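Hevitz issues bench guideline for two-arm cells

PILLURHOLM, 18th December — Hevitz has released its guideline for small-parts handling with paired robot arms. It covers shared rails, cable routing and the gap between facing grippers. Closing speed in the shared zone is limited to 100 mm per second.

Two arms on a common front rail, with small items on the tabletop: 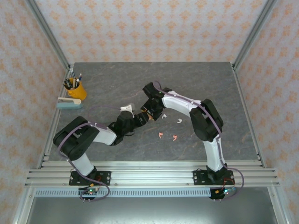
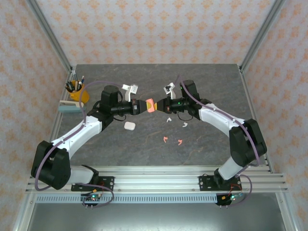
Scope and review

The guideline applies to enclosed benches with arms rated up to 5 kg. Iltard and Chaiyaporn reviewed the draft in June. Cells already in service — 150 at Hevitz sites — will be checked against it at their next inspection.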